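Why Did the Robot Squash the Bun?

Robots are very good at doing what they are told. This is also the main trouble with them.

At a workshop in Ukstead, a robot called Mustaline had one job: pick up food and put it down somewhere else. It did this 30 times in a row without a mistake. On the next try it closed its gripper on a bread roll and kept on closing. The roll came out flat. Mustaline reported that everything had gone fine.

So what went wrong? A robot has no idea what "squishy" means. It has a force sensor, a small part that feels how hard the gripper is pushing. When the push gets strong enough, the sensor tells the motor to stop. That morning a wire to the sensor had worked loose, and the sensor kept sending the number zero. To Mustaline, zero meant "I haven't touched anything yet." It squeezed harder. You would too, if you couldn't feel your hands and somebody had told you to grab a bun.

Annick Brunet, an engineer, hit the big red stop button. Then she made a new rule: if the sensor says zero for more than 2 seconds while the gripper is closing, the robot must stop and wait for a person. The rule also says no fingers near the gripper while it has power. A bun is cheap. Fingers come in a limited supply.

Mustaline also needed better lessons in picking things up, and those come from people. A person holds a gripper tool in their own hand, picks up ordinary things, and the robot learns from the recordings. Soft things and crinkly things are hard to get right, so a wicker stand with a round roll or pastry on the upper tray and a crumpled snack packet on the lower one makes a pretty tough lesson. Ulises Mamani, who checks the recordings, would like it known that he doesn't get to eat the rolls.

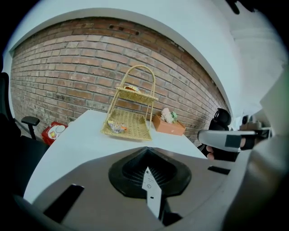
More to read
Why Do Robots Fall Over?
What Does a Sensor Sense?
The Big Red Button, Explained
Can a Robot Tie a Shoe?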